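Notebook, Kendton kitchen room, Saturday, started 9:40 am

Fridge corner again. Table went back against the wall last night, left of the fridge, small gap between so the door side doesn't rub. Wiped the top twice, gray marks still there. Scuffs I think, not dirt. Leaving them.

Topic today is fruit storage, cold vs. counter. Drarotance protocol wants everything at 50 F before weighing but the fridge runs colder than that, so sit-out time matters. Trying 26 minutes on the table, then scale. Jurkow sheet says longer for apples. Will compare.

Yellow basket for the sit-out, the one with the open lattice sides. Solid bottom though so air only gets in from the sides — might want to put something under the fruit later. Keep it at the front right corner of the table, close to the fridge, so it's one short step over. Handles left and right. 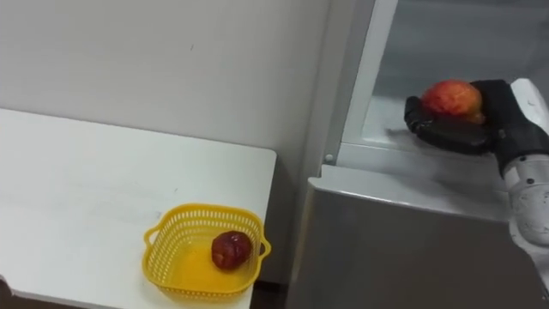
One apple at a time for now, dark red ones first. Tried a full basket earlier in the week and the weights were all over the place, bottom ones lagging. Slower this way but cleaner numbers. Running total on the log is 2,606 entries counting the old Athumani sheets, which still need thier units fixed.

To do
— second thermometer, the first one drifts
— new labels, old ones peel off in the cold
— ask whether around 50 apples is enough for the August batch
— check fridge door seal agian, felt loose at the top

Stopped 11:15. Scale needs charging, rest after lunch.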